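Learning to keep fewer things

My apartment has one closet, and for five years I believed the closet was the problem. I bought boxes for it, then thinner hangers, then a second rail that fell down in the night and frightened the cat. After each improvement I was content for a month, and then the door did not close again.

In January I decided to do it differently. I had read many articles on this subject, and most of them ask you to hold each object and wait for a feeling. I am not good at this. I hold an old sweater and I feel that it is an old sweater. So I made a rule that needs no feelings. If I did not wear a piece of clothing during the last 2 winters or the last 2 summers, it goes on the bed, and what is on the bed must leave the apartment before I sleep.

The first evening I did not sleep until very late. The rule is simple but the bed is large, and I had not thought about where the things would go. In the town where I grew up there was always a cousin who was the next size. Clothes traveled down the street from one house to another, and sometimes you met your own jacket at a birthday party, on a smaller child. Here I have no cousins. I have a donation container behind the supermarket, and it was full.
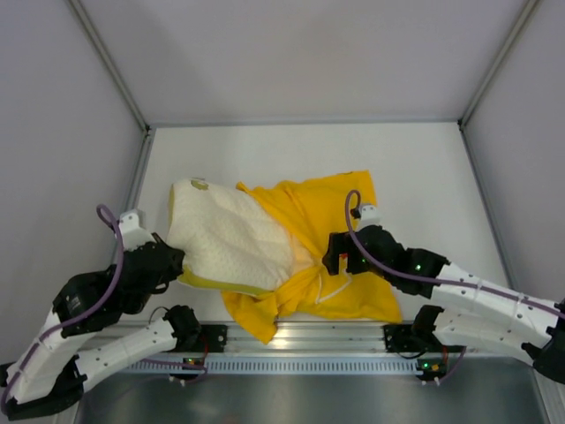

What I found most difficult was the clothes which I kept for a person I am not anymore. I had three pairs of trousers for an office job that ended before I moved here. They are good trousers, the fabric is heavy and the seams are straight, and my mother would say it is a sin to give them away. I kept them because one day I could need them. But if I get such a job again, I will want to buy new trousers, and these will not fit me in any case. I tried. I will not write more about that.

Then there are souvenirs. I have a shirt from a hotel called Nivora, where I worked one summer during my studies, folding towels from six in the morning. The shirt has a hole under the arm and the color is gone. By my rule it had to go on the bed, and it went on the bed, and at midnight I took it back. I allow myself this one exception. I think a rule with one exception is still a rule, although with four exceptions it begins to be something else.

For the rest I found a secondhand shop named Drirkik, which is on the way to my work. They take only clean clothes, with all the buttons, and they pay you in store credit. I was careful with this credit, as you can imagine. It is very easy to bring in two bags and to go home with one, and to feel that you did something good. I used mine for a winter scarf and for a small lamp, and the lamp is not clothing, so I do not count it.

The things which Drirkik did not want I cut into cloths for cleaning. Cotton is best for this, old T-shirts and pillowcases especially. Synthetic fabric only pushes the water from one side of the table to the other. I cut them in squares, as my grandmother did, and I do not sew the edges. She sewed hers, but she had more patience and a better lamp.

I should mention children's things too, as my sister asked me for advice after I told her about my rule. Her apartment is bigger than mine and it is much more full. With children the rule does not work so well. They grow out of everything before two summers are finished, and they love a thing most strongly on the day when you want to give it away. A blanket that was on the floor behind the sofa for a year becomes suddenly the only blanket.
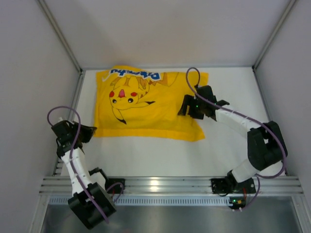

Stetsiuk wrote to me, after I sent around an earlier version of this text, that children should be asked first and that I am too strict. In that house each child has one drawer for things which are too small but still loved, and when the drawer is full, the child chooses what goes out. Usually they choose quickly, Stetsiuk says, and it is the parents who take something back out of the bag when the children are in bed.

I believe this immediately, because I took back the Nivora shirt at midnight and I am a grown person. So I told my sister about the drawer. She said she does not have a free drawer – this is how the whole conversation started – but she will empty one.

My own closet closes now. There is space on the left side, enough that the hangers slide when I open the door, and I am trying not to look at this space as a place for something. Last week I saw a green coat in the window of Drirkik. I still have a little credit there. I walked past it on Thursday morning and also in the evening, and so far I did not go in.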